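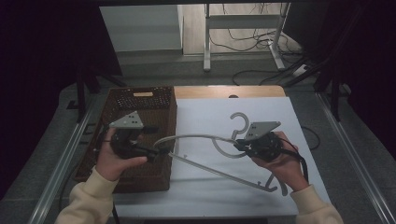 Fig. 8.1 Two hand-held grippers and a plastic clothes hanger on a white work board.

Chapter 8
Building a Pair of Hand-Held Grippers

In the earlier chapters you made single parts and tested them on the bench. Now we put the parts together into a pair of tools which one person can carry, one in each hand. The plans come from the Pumarel workshop, where the first pair was built in April on a shared table. 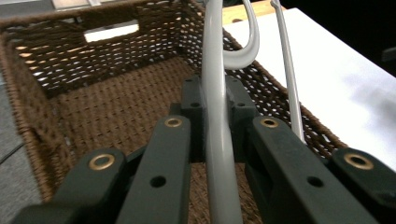
The finger links are the first thing to build, and they deserve patience. Each link must turn freely but must not move sideways. Before you fix anything, lay the links on both sides of the central block and compare left with right. The two inner links should mirror each other, and the brass rings near their ends are good points to measure from. If one side is higher – even a little – take it apart and begin again.

After the links come the pads. Do not tighten their screws completely

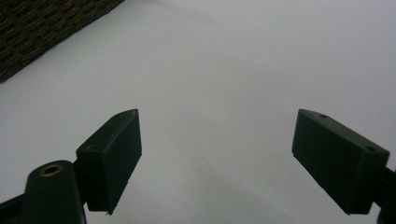

until both pads have been closed by hand 16 times. Small errors in the angle show themselves during this work, and they are still easy to correct. Write the final position of every screw in your notebook, as you will need it again in Section 8.2.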